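The Last Job of the Evening
By Agata Pace

Changing a wastebasket liner takes less than a minute, and in most buildings it receives no more thought than that. At Osmont, a residence of 25 apartments in Messina, the housekeeping department has made it the subject of a written standard, revised for 2025 under the direction of Theano Bakalis.

The standard begins with the basket itself. It is emptied, wiped and set on a table, so that the person fitting the liner need not bend. The bag is opened fully before it is drawn over the rim.

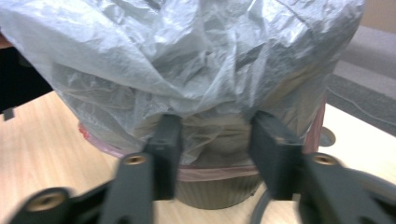 A drawstring liner over the rim of a ribbed wastebasket.

Ms. Bakalis asks her staff to work around the rim by hand and to leave a generous cuff on the outside. A short cuff slips inward with the first heavy item. Staff are also asked to press the bag down toward the base, where trapped air would otherwise hold it up.

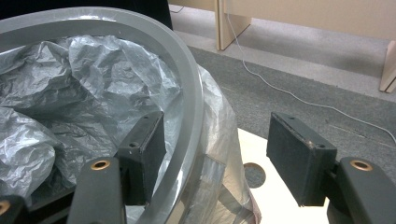 Supplies were reviewed at the same time. The residence used 1367 liners in the last quarter, and Corrado Bassi, who manages purchasing, found that many had been discarded because they were the wrong size for the basket. Two sizes are now stocked, on separate shelves. 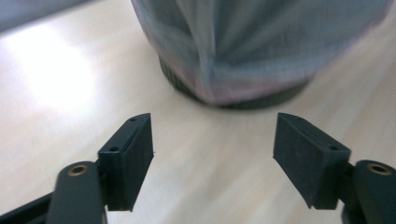
Training for new employees takes 15 minutes and is led by Giorgia Ferri. She prefers a plain work surface, and a pale wood-grain tabletop serves well, as a gray basket is easy to see against it. Each trainee fits a liner, removes it and fits it again. The next session will be held in February in the ground-floor linen room.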